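The Lemon Shift

The kitchen at Amummont made lunch for 161 people every working day, and I had been in it for eleven years when the company decided that the first hour of the morning did not need me anymore.

They did not say it with those words. The manager of our floor, a polite woman who always stood while other people sat, said that preparation would be "moved forward". From now on the robot would prepare and the people would finish. We would come at seven and not at five. The pay would stay the same until the end of the year, and after that there would be a conversation.

I remember that the dishwasher was running and she had to say the word "conversation" two times.

There were six of us then. The oldest was the soup man, who had cooked on ships. He asked if the robot could taste. The manager said no. He nodded and went back to his onions, and I think for him the meeting was over at this point.

The machine came from Birnano, and with it came a young engineer with a backpack and very clean shoes. He was from the same town as my wife, so I liked him before he did anything to deserve it. He explained that the robot would practice first in a computer. They had built a kitchen there, with a counter and baskets and fruit, and in that kitchen it could make its mistakes for free.

"How many mistakes?" asked the girl who did the desserts.

"Yesterday 1,577," he said.

She laughed so much that she had to put down the piping bag. Then she looked ashamed, because he had not meant it as a joke and he looked tired.

It became my job to help him. I don't know exactly why I was chosen. Probably because I was the one who cut the fruit, and fruit was where they wanted to begin. Every afternoon, after the last trays came back, I sat with him in the little office behind the dry store, between the flour and the boxes of paper napkins, and he asked me questions about things which I had never put in a sentence.

"When you take a lemon, where do you take it?"

"In the middle."

"Always?"

I went to the cold room and brought a lemon and took it from the board ten times, and it was not always in the middle. If there was a leaf, I went around the leaf. If the lemon was soft on one side, my fingers knew it already and moved a little. I told him this. He wrote all of it down in a notebook with squares, and I had a strange feeling, like when a doctor listens to your back and does not say anything.

"Why do you turn it before you cut?" he asked.

"To see the other side."

"What is on the other side?"

"Usually nothing," I said.

He wrote this down also.

At home my wife asked if I was teaching my own job to a machine. I said that I was teaching it only the lemons. She said that this is how it goes, first the lemons. She had worked nine years in the post sorting center in Flenley, until they brought the line with the scanners, and she still could read the worst handwriting of anybody I know. Nobody has asked her to read any since. We use it now only for the prescriptions of her mother.

I did not sleep very well in this period. I woke at four, as I had done for eleven years, and there was no reason to get up. The first week I lay in the dark and listened to the heating. The second week I began to walk. I walked down to the river and along the wall of the old Cirillo bakery, where the light was on and two men were carrying trays to a van. One of them said good morning to me. I thought, he believes I am going to work.

The soup man did not walk. He came at five anyway. He had a key, and he sat in the dark dining room with his coffee until seven, and then he came in and put on his apron with the rest of us. The manager found out and told him that he could not be paid for those two hours. He said he had not asked. She told him then that it was a question of insurance. After this he sat outside in his car.

In the middle of November the engineer called me into the office earlier than usual. He had two chairs ready and he had cleaned a place on the desk, moving the napkins to the floor. On the screen was his kitchen.

I had not seen it before. For weeks I had answered questions for it, and I had imagined something like our kitchen, with the steel tables and the drain in the floor and the crack in the tile by the oven. It was much nicer than ours. It looked like the kitchen of somebody who does not cook for a living.

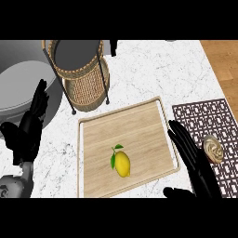

The practice kitchen on the engineer's screen, with the lemon on its board between the two black hands.

"You gave it leaves," I said.

"You told me about the leaves," he said.

It was true. There were two of them, one standing up and one hanging along the side of the lemon, and I looked at the hanging one for a long time. It was lying exactly where it would annoy you.

"Which board is that?" I asked. "Ours are plastic."

"It's only a board." He was a little offended. "It has a groove for the juice."

"Wood is not allowed here."

He took his notebook and wrote: board, plastic. Then he asked me what else, and I became ambitious. I told him that marble is beautiful but we have steel, and a lemon sounds different on steel, and when you hear it rolling you put your hand out without looking. I told him that nobody has a wicker stand beside the board at five in the morning, you would have it on the floor before six. I said that the lemons come in a net, with one bad lemon in every net, and the bad one makes the others wet.

"Can it practice with a bad lemon?" I asked.

He was quiet. "I would have to make one," he said.

So we made one. It took us three afternoons. I brought him real ones from the bottom of the net, in a bowl, and he turned them under the desk lamp and asked how soft, how gray, when do you throw it and when do you only cut the piece away. I found that I had opinions. I had thrown lemons away for eleven years and now I was defending some of them. The dessert girl came by and said that the office smelled like a sick person's tea, and she stayed, and she had opinions too. In the end even the soup man came and stood in the door with his arms crossed.

"That one you can still use," he said, pointing at the worst one. "On a ship you would use that one."

The engineer asked him how. It was the first question that he had asked him directly, and the soup man answered for forty minutes.

The robot started in the real kitchen before Christmas. On its first morning we all came at five, without arranging it. The manager was there already and she did not say anything about insurance. It stood at my table. The lemons were in a steel tray in front of it, 87 of them, because fish was on the menu.

It was slow. I want to say this, because people ask me and they expect that I will say it was fast. It took each lemon as if it was the only one. It went around the leaf when there was a leaf. Then it turned the lemon, all the way, to see the other side.

I had to go and stand in the cold room for a minute.

When I came back it had put one lemon apart from the others, at the corner of the tray. I took it in my hand. There was a soft place near the end, so small that I am not sure I would have stopped for it on a fish day. The soup man took it from me, smelled it, and put it in the pocket of his apron.

The conversation came in January, as promised. It was in the same room and the manager sat down this time, and I did not like that. Two of us would go to the Flenley site, one would retire, and three would stay. The soup man retired. He said he had been planning it, and maybe he had. The dessert girl went to Flenley and writes to me that they have a window there.

I stayed. My new title has four words in it and I always forget the third. I come at seven. The fruit is ready when I arrive, in its trays, covered, and I check it, and I sign a sheet to say that I have checked it. Then the engineer's list is waiting on the wall, with the things that the robot was not sure about in the night. Some mornings it is only one line. The longest was 119 lines, the week when the supplier changed the oranges.

I read the list with my coffee. I go through the things in the side tray, one after another, and I say yes or no to each of them, and next to the no I write why. He asked me to write why. I am careful about it, my wife checks my spelling sometimes in the evening when I am not certain of a word.

I still wake at four. Last week I met the man from the Cirillo bakery again, by the wall, with his trays. He said good morning and asked me where I work, that I start so early. I told him in the kitchen at Amummont, and he gave me a roll that was still warm, and I ate it on the way down to the river.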